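Equipment budgeting (robot data collection)

Budgeting for hand-held gripper stations is usually done per station. Koller, a planning guide by Hannelore Egger, sets the cost of one station at $3,561 and assumes 2 grippers for each operator — one per hand. Marker cubes and spare jaws are listed separately.

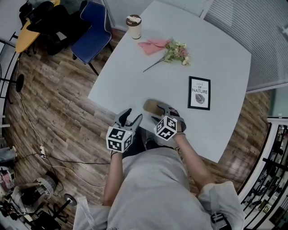

Operator at a table with two hand-held grippers, each fitted with a marker cube.

Egger advises ordering spares by July.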